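Careers > Open Calls > Product Listings

Search listings Go

August 18, 2018
By the Noseo Listings Desk

Wanted: Supplement Copy Editor Who Has Read a Label All the Way Down

Noseo sells vitamins, herbal capsules, powders and tinctures through its own site and through Clutska, the discount storefront most of our customers think is a different company. Between the two we have 1,061 product pages. Some were written by people, some by a feed, and a few, we suspect, by a feed that was having a rough week.

We need a part-time editor to go through them, starting in September.

The work is mostly this. You open a page for, say, milk thistle, 90 capsules. The page tells the shopper that milk thistle meets their milk thistle needs. You take that out. You check the serving size against the label scan, put the ingredients in label order, and delete any sentence that promises to cure, reverse, melt or flush something. Then you open the next page, which is the same page with 180 capsules.

You'd work 15 hours a week, from home or from our office in Pistutberg, where the desk is free and the coffee is also free, for reasons that become clear when you drink it. Pay is hourly and goes out every two weeks. There's a staff discount on everything except the fish oil, and we're not allowed to discuss the fish oil.

You should have:

Some editing or proofreading behind you, paid or not
A working idea of the difference between "supports" and "treats"
Patience with spreadsheets that have almost 1,000 rows and one typo in the header
No strong feelings about ashwagandha in either direction

A science degree is welcome but won't get you out of the spreadsheets. Please don't apply if you also run a supplement brand. We check.

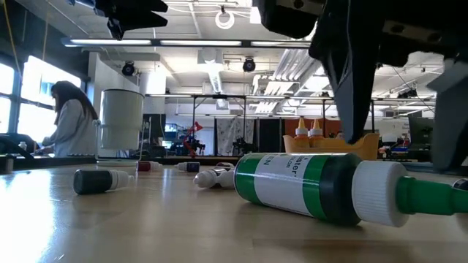
Our last editor left a note for whoever comes next, saying the Levchenko line should be done first, while you still have your strength, and that every one of those pages uses the word "ancient" at least twice. We've left them untouched, so you'll have something to look forward to.

To apply, send a resume and your rewrite of any 5 Clutska pages to the listings desk through the contact form. Pick short ones if you like. Cover letters are optional, and "passionate about wellness" has been used already. The first round of calls will be in September, and everyone who sends the rewrites gets an answer.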